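Stories > Short Fiction > The Wallpaper
Last updated: October

The listing had said "cheerful feature walls". I have bought enough things out of Bralville to know what cheerful is worth, and I still drove 118 kilometres to Gudodstead to look.

My sister came along. She is the one who believes in things. She believed in the man at Zarivberg who sold us the kettle, and she believed the wallpaper would grow on me.

"It's coral," she said. "Coral's a warm colour."

"It's coral and pink and purple, and it's moving."

"It isn't moving."

I gave it a fair go. I stood at the white table with my hands behind my back and looked at one loop until it had settled, and then I looked at the one beside it and the first started up again. On the right the loops had yellow middles, shaped like teardrops. I asked her what sort of person draws a teardrop and then fills it in yellow. She said a happy one.
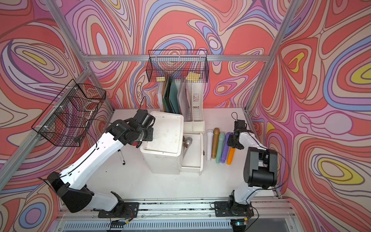 The table at Gudodstead, with the walls as we found them.

She went straight to the baskets, of course. Black wire mesh, up on the walls, and the left one held on with white zip ties. She thought that was clever. I thought that a zip tie is what you use when you have given up on the proper bracket, and I said so. There was nothing in that one that I could see. The one at the back had sticky notes in it, yellow, a smaller pad and a larger pad.

"See?" she said. "Somebody's organised."

"Somebody owns sticky notes."

A marker had been left lying on the tabletop beside the white bin, on a slant. That bothered me more than the walls did. If you go to the trouble of hanging two baskets, you put the marker in one of them. The whole argument for a basket is that the marker goes in it. I have lived with my sister's systems since we were kids, and every one of them had a marker lying next to it.

"You could label the bin," she said.

"With what on it?"

She thought about this for longer than I'd expected.

"Bin," she said.

They wanted 867 dollars for the lot, walls included, and the Nguyen place down the road had a plain grey one for less. I told her we would go and look at the grey one. She said fine, and stayed exactly where she was, with her head tipped to one side, following a line of purple along the back wall to see where it came out.

I waited by the door with the car keys. After a bit I found I was following it too, and I was fairly sure she'd lost her place.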